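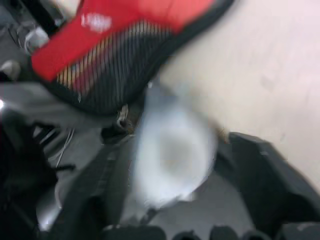
What do we feed the rye starter now that the kitchen bench stays warm into the evening?
Equal weights of rye flour and water, twice a day, with a smaller spoonful of old starter carried over each time.

5 Sep 2021

Best rise so far! The Hastitz rye went in last night and by breakfast it had domed right up to the tape (I had nearly given up on that flour, it sulked all through February). Smell is apples and a bit of yogurt, none of the nail polish we had before. Dede Ackah tasted it off the spoon and wants to bake with it tomorrow, so I'm building a bigger batch, 66 g carried over, flour and water to match.

Dough notes: 20 minutes rest before the salt, then 2 folds. The Dalis wheat drinks far more water than the bag suggests, hold some back and add it by hand. Lovely stretch after the second fold, it practically pulled itself off the bowl.

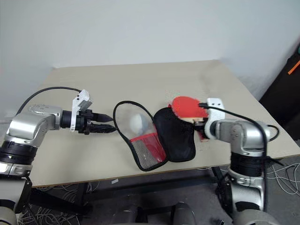

Mesh bag on the table.

Still to try: Acheampong millet at a low share, scalded first. Dede thinks it will go gummy, I think it will be wonderful. Also ask the Brustcombe mill if they still do the coarse rye, we want it for the crust.

Jar lid rinsed, old starter in the fridge, second shelf, marked B.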